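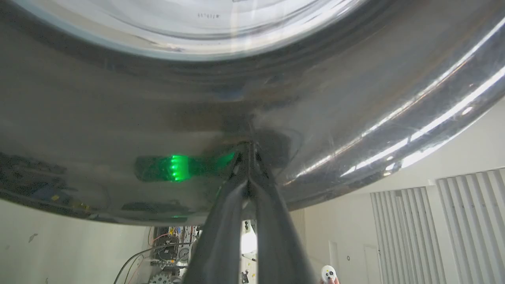
Attachment 1: wrist camera view, fingertips at the underside of the polished pot.

Ticket: Polished cookware - wrist camera glare, grip rule and hand controller practice
Site: Flonddale
Cell: Tunon
Opened: 2020-06-21
Priority: Medium (raised from Low after the third person said "is it meant to do that?")
Status: Closed, with one item carried over

Reported problem

During contact work on the large stainless pot, the Tunon cell keeps stopping with "target edge lost". It happens with the fingers closed and the tips close to the metal. The same program runs all day on the matt enamel pots without a murmur. Operator's note on the paper log reads, in full: "Doesn't like shiny one."

Entry 1

Went through the saved wrist views from the stops. The pot is a very good mirror and a fairly poor target. There's a bright green reflection to the left of the fingertips, white streaks down the right-hand side, and a smeared copy of the equipment across the lower wall. The edge finder had plenty of edges to pick from. Most of them belonged to things on the other side of the room.

Exposure was set to 800, a value that came over with the enamel job in May and has been treated as scripture ever since. Dropped it to 400. The white streaks calmed down. The green did not.

Entry 2

Asked what our own site rules say about reflective parts. The Flonddale handling rules, section 9, say: "Reflective items shall be presented so that no indicator or lamp is reflected in the working area of the wrist camera." Perfectly clear. It was also filed under Packaging, so the only people who had read it were the ones who order boxes.

Tried turning the pot on its stand. The reflection stays exactly where it was, as anyone who has owned a spoon could have told me. Moved the approach angle instead and that helped. Masked the left of the view for the edge finder as a stopgap. The mask is labelled TEMPORARY in the job file. I have seen masks labelled TEMPORARY that are older than the building's boiler.

Entry 3

Second complaint on this ticket, added by the evening shift: fine scratches on the pot, and could the robot be blamed for them please.

There are faint scratches and swirl marks visible in the bright streaks on the right. The fingertips in the attached view are nearer the middle. I can't say from one picture what made the marks, and neither can anyone else, although several people have offered. We have no photos of this pot from when it came in, so the question stays open. Rule going forward: polished items get photographed on arrival, under the bench lamp, before anyone or anything touches them.

The contact limit on the job was set to 110 on the controller's own scale. The enamel job needs that. The polished job does not, and nobody had made a separate one. There is now a separate one, called BREVMONT after the pot order, with a lower limit and its own exposure.

Entry 4

Practice around the hand controller. While going through the views I compared what people do with what the cell sheet says. The sheet says:

The person holding the controller is the person who moves the arm.
The controller stays in the hand while the arm is near the part. It doesn't go on a shelf or in a pocket.
Anyone else who wants to look closer asks first, and waits for an answer.
Loose cables are kept clear of the arm's path and checked at the start of each shift.

In the attached view the controller is being held up in someone's hand, so full marks for line two. I've put a tick on the sheet, as it doesn't get many.

The cable check was last signed in May. The signature is very neat. I have asked for another one.

Entry 5

Ran BREVMONT on the same pot with the new approach angle, the lower exposure and the mask in place. No stops over the afternoon. Took the mask off to see what would happen and got "target edge lost" on the second approach. Put the mask back - it keeps its label for now.

Proper fix is to shade whatever is throwing the green. Finding it is mostly a matter of walking about with a piece of card until the reflection goes out. Akanda stores have card. Akanda stores want a request form for the card. Form submitted.

Changes made

New job BREVMONT for polished pots. The enamel job is untouched, including its exposure of 800.
Section 9 moved from Packaging to Cell Set-up, wording unchanged.
Arrival photos added to the goods-in sheet.
Cable check put back on the shift start list, with a box for the date as well as the name.

Carried over

Shade for the green reflection, waiting on card. Mask to be removed once the shade is fitted and the job has run a full shift without it. Please don't close this item just because the alarm has stopped.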